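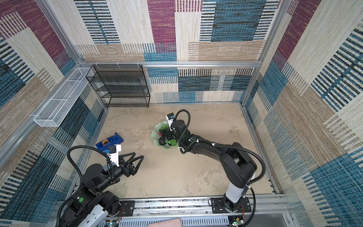

Iresha Wanigasekara wrote to us after a sale in June that a condition report should be readable by someone who will never handle the lot, and that ours, at that time, were not. The reports on this site have followed her layout ever since.

About Zeltwood

Zeltwood buys, sells and catalogues printed tins, enamel signs, shop display cards, bottles, pot lids and boxed household goods, mostly British and mostly from between 1880 and 1960. We also take in small collections on commission. We do not deal in furniture, coins, medals or clocks, and we pass enquiries about these to other dealers where we can.

The stock list normally stands at 636 lots. Each lot has its own number, which stays with it until it is sold and is not used again. A number that no longer brings up a page belongs to a sold lot.

How lots are described

Measurements are given height first, then width, then depth, in inches, to the nearest eighth. Signs are measured flat, including any flange. Bottles are measured without the stopper unless the stopper is original, in which case both figures appear.

Condition is stated in words. We stopped using number grades when it became clear that buyers of tins and buyers of paper goods read the same number differently. The terms are:

Fine: light handling marks only, colours strong, no repair.
Good: wear at edges or corners, small losses to the printing, no repair.
Fair: rust, fading, creasing or chips that show at arm's length.
Poor: structural damage, sold for parts or as a filler.

Repairs are always stated. Retouched enamel is called retouched, even where the work is old. Replacement hinges, wires and stoppers are listed one by one. If we have not been able to open a box or tin without risk of damage, the entry says so and the contents are left undescribed.

Dating

A date is given only where there is a mark, a registered design number, a price in a trade list or a dated advertisement to support it. Otherwise we give a span of years. Reproductions are listed as such and kept in a separate section — they are not mixed with period stock at any price.

The Flundeck card file

Much of our dating of shop cards rests on the Flundeck file, a set of 2,000 index cards that came to us with the Lumbantobing collection. Each card records a maker, a product, a size and the place where the item was seen. The file is not online. We will look up an entry for any customer who sends the maker's name and a measurement, and there is no charge for this.

Buying and commission

We buy outright up to 200 pounds per item. Above that figure we prefer commission, with the rate agreed in writing before anything is sent. Unsold commission lots go back to the owner at our cost.

Orders and returns

Small items are packed in double boxes. Enamel signs travel flat between boards and are sent by Junance, who also handle our overseas parcels. Any lot may be returned within 14 days of arrival if it does not match its description. Please quote the lot number — it is on the invoice and on the tie-on label.

Page last revised 4 June 2018.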